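Julska word list: read me first

Hello! If you've landed here you've probably downloaded the zip and are wondering what's in it, so let me try to explain before you open the big file and get cross with me. Julska is a list of dialect words and sayings I've been collecting from the villages between Ravgate and Crichton, plus a handful from Trerine that I couldn't bring myself to leave out. It has 694 entries at the moment. It's a hobby project that got rather out of hand, and I'm putting it up so other people can poke at it, correct it and (please) add to it.

The name comes from the house where I started writing them down. It doesn't mean anything in the dialect, so there's no need to look it up. Two people have already tried.

What's in the zip

words.csv is the main list, one word or saying per row.
sources.csv tells you which notebook, letter or chat each entry came from.
spellings.csv has all the other ways I've seen a word written down.
notes.txt is me arguing with myself. Read it or don't.

The two smaller tables join to the main one on the column called entry_id. Those numbers don't run in order and there are gaps where I merged things, so please don't sort by them and expect the alphabet.

The columns in words.csv

entry_id: a number, never reused.
headword: the spelling I settled on. If three people spelled it three ways I went with the one that a stranger would read aloud most nearly right.
meaning: in plain English, as short as I could make it.
said_in: Ravgate, Crichton, Trerine or "between", which covers the farms and hamlets that will fall out with you if you put them in either village.
type: noun, verb, describing word, saying, insult. Yes, insult is its own type. There were enough of them to earn it!
still_used: yes, no or heard. "Heard" means somebody remembers an older relative saying it but wouldn't say it themselves.
example: a sentence, where I have one. Lots are blank.
sure: 1, 2 or 3, explained further down.

A few favourites, so you get the flavour. "Slammock" in Ravgate is wet snow that won't settle, but go over the hill to Crichton and it's the person who won't get up in the morning. "Thrupping" is making a lot of noise while putting things away. "He's gone round by the gate" means he's taken ages over something simple, and I use it constantly now, mostly about myself and this spreadsheet.

How I collected it

It began with Kadri Stankevičius, who lent me a shoebox of letters and a notebook she'd kept while working behind the counter at the Ravgate post office. She'd moved there as a grown woman and wrote down every word she didn't understand, with the date and what she thought it meant, and then crossed out her guess when she found out. It's a wonderful thing, that notebook. The crossed-out guesses are half the fun and I've kept them in notes.txt with her blessing.

After that I went round asking. I sat in kitchens, I went to the Crichton show in July and stood by the vegetable tent looking hopeful, and I rang people up when a friend of a friend gave me a number. I never recorded anyone, I just wrote things down and read them back. That does mean the pronunciation side is weak — I'm not trained, and my ear is better for words than for vowels. If you're a proper linguist you'll wince at how I've written some of these.

All the typing up was done afterwards, in the evenings and far too slowly.
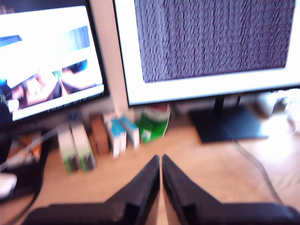 The desk, with the two monitors.

I started out with everything in one enormous sheet and moved to separate tables when the spellings got silly. One word for a leaky gutter has 15 of them. Fifteen! I do think some are just bad handwriting, but I couldn't tell you which, so they're all in.

About the "sure" column

3 means I've had it from several people who don't know each other, or from someone who used it in front of me without thinking.
2 means one good source and nothing against it.
1 means I've only seen it written once, or the person who told me was grinning.

Please take the 1s with a big pinch of salt. I'm fairly certain that at least one family in Trerine made up a word on the spot to see if I'd write it down, and of course I did. I've left it in. If people start saying it then it counts, doesn't it?

Things that are wrong or missing

Farming words are over-represented, and fishing words are hardly there at all, even though Trerine had boats. I asked too late and asked the wrong people.

Children's words are thin as well. I've got the names for tig and for being safe at tig (it's "barlow" in Crichton and "kez" in Ravgate, and feelings run high), but there must be dozens more from playgrounds and I'd love to have them.

The said_in column only tells you where I heard a word. It doesn't tell you where it was born. Some of these will turn up all over the country and a few are probably just old slang that hung on longer here than elsewhere. I've taken out the ones I found in an ordinary dictionary with the same meaning, but I'm sure I've missed plenty.

Accents and apostrophes sometimes go peculiar if you double-click the file and let your spreadsheet program open it however it fancies. Import it instead and pick UTF-8 from the list. If Kadri's surname comes out as soup in sources.csv, you've picked the wrong one.

People's names

Apart from Kadri, who said I could, the people who gave me words are down by initials and village. A few asked for no initials and they're just "R" or "C" or "T". Please don't try to work out who anyone is. You'd manage it in ten minutes in a place this size and it would be a rotten thing to do, particularly with the insults.

Using it

Do what you like with it: quiz nights, school projects, tea towels, a novel. I'd be chuffed if you mentioned Julska somewhere, and if you sell a tea towel I want one. The one thing I'd ask is that if you copy the list elsewhere you keep the "sure" column attached, so the doubtful ones don't wander off and become facts.

Sending me words

Write to the address in notes.txt and tell me the word, what it means, where you heard it and how old the person was, give or take. A sentence with it in is gold dust. Don't worry about spelling, I've clearly given up. If you think I've got a meaning wrong then say so, and I'll put both versions in until somebody wins.

Changes

Wed 4 June: merged the duplicate gutter entries, fixed the said_in values for the hill farms, and moved "slammock" back to two separate entries after complaints from both sides.
Before that: lots of fiddling that I didn't write down. Sorry. I'll keep a proper list from now on.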